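Home | Kitchen | Laundry | Garden | Workshop

Towels That Feel Like Towels Again
By Cletus Ferreira
2 May 2023

46 shares | 20 comments

I love a good towel, and I used to ruin every one I bought! Mine went stiff as shingles inside a year, so I bought softener by the jug, which only made them worse. Softener leaves a coating on the cotton, and after a while the loops stop soaking anything up.

So skip it. Use half the detergent you normally pour, and put a cup of plain white vinegar in the rinse every fourth wash or so (check your manual first, some makers don't like it). Never mix it with bleach -- that one is serious.

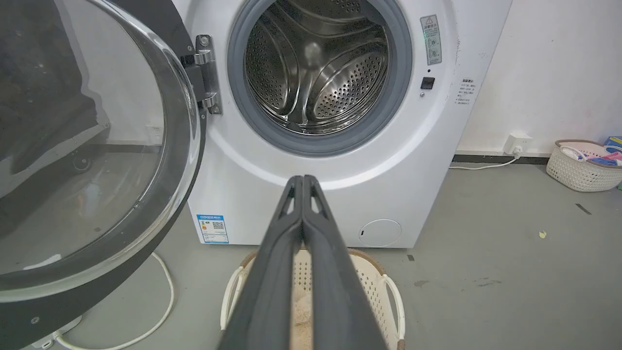

Give towels their own load, and a loose one. They need space to tumble and rinse clean, and they shed lint all over dark shirts anyway. I wash mine warm, 60 minutes, with an extra rinse if the water was still sudsy at the end.

Then shake them! Grab two corners and snap each towel hard a few times before you hang it, and again when it's dry. It stands the loops back up, and I can't believe how much softer they feel. If you use a dryer, pull them out the minute they're done -- baking them any longer makes the cotton brittle.

My oldest bath sheet has come back wonderfully fluffy. Next I'm trying all this on the dish towels.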